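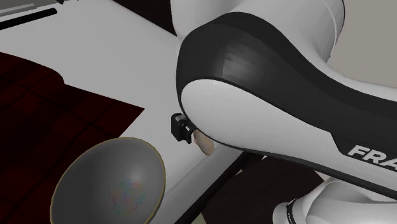
¿Quién debe decidir cuándo se recalibra una célula robotizada? El técnico que la atiende, con un registro escrito a la vista y con autoridad para detenerla.

La respuesta parece modesta, pero contradice la práctica de buena parte de los laboratorios y obradores que han incorporado brazos articulados en los últimos años. En ellos, la calibración se entiende como un acto de puesta en marcha: se realiza con solemnidad el primer día, se archiva el informe y se vuelve a hablar de ella cuando una pieza aparece rota. La célula de manipulación de alimentos de Caltham, cuyo plan de mantenimiento hemos revisado para este boletín, ofrece un buen motivo para discutir esa costumbre.

El plan original preveía una revisión completa cada 768 horas de servicio. La cifra procedía de una hoja de cálculo heredada de la planta de Brultham, donde el brazo mueve cajas cerradas y un error de unos milímetros carece de consecuencias. Tomar una galleta del interior de un cuenco es una tarea de otra naturaleza. La superficie es curva, el objeto es frágil y los dedos de la pinza trabajan muy cerca de la pared del recipiente. El intervalo, sin embargo, se trasladó sin modificación alguna, y así permaneció durante siete meses.

A nuestro juicio, el defecto principal reside en la unidad de medida. Las horas de servicio describen el desgaste de los reductores, pero dicen poco sobre el estado de la pinza. Una jornada con muchos cierres breves fatiga los pasadores de las bielas más que una semana de desplazamientos en vacío. El registro de Caltham recoge 2.739 cierres entre dos revisiones consecutivas, y en ese periodo el punto central de la herramienta se había corregido 31 veces por programa, siempre en la misma dirección. Cada corrección era razonable por separado. Vistas en conjunto, señalaban una holgura mecánica que debió atenderse con una llave dinamométrica mucho antes.
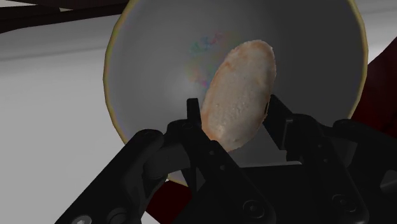

Conviene insistir en este punto, porque la compensación por programa se ha convertido en el recurso habitual y resulta cómoda para todas las partes: la producción continúa, el proveedor no se desplaza y el indicador de disponibilidad se mantiene. El procedimiento Vik, que proponemos adoptar, limita esa comodidad. Autoriza tres correcciones consecutivas del mismo signo; a la cuarta, la célula se detiene y se inspeccionan los dedos, los pasadores y los tornillos de fijación, en ese orden. Solo después se vuelve a medir el centro de la herramienta, con la pinza a la temperatura de trabajo.

Se nos ha objetado que la simulación hace innecesarias tales cautelas. La simulación presta un servicio considerable - permite ensayar el ángulo de entrada en el cuenco y la apertura de los dedos sin arriesgar material - y sería un error prescindir de ella. Pero el modelo conserva las dimensiones que se le dieron. Si no se le comunica que un pasador tiene juego, seguirá calculando con una pinza nueva. Por ello pedimos que los valores medidos tras cada inspección se incorporen al modelo el mismo día, y que quien los introduzca firme la modificación.

Queda la cuestión del coste. En Stallow, donde se aplica un criterio semejante desde abril, las paradas programadas han aumentado y el responsable de turno lo lamenta con razón, pues debe reorganizar el trabajo de la mañana. También han disminuido las llamadas nocturnas al servicio técnico. No disponemos todavía de datos suficientes para afirmar que el balance sea favorable en todas las instalaciones, y desconfiaríamos de quien lo asegurase.

Sí podemos sostener que el plan de mantenimiento ha de redactarse junto a la máquina que va a regir. El de Caltham debería contar cierres además de horas, reservar al técnico la decisión de parar y fijar por escrito el par de apriete de cada tornillo de la pinza, dato que hoy figura únicamente en una nota pegada en el armario eléctrico.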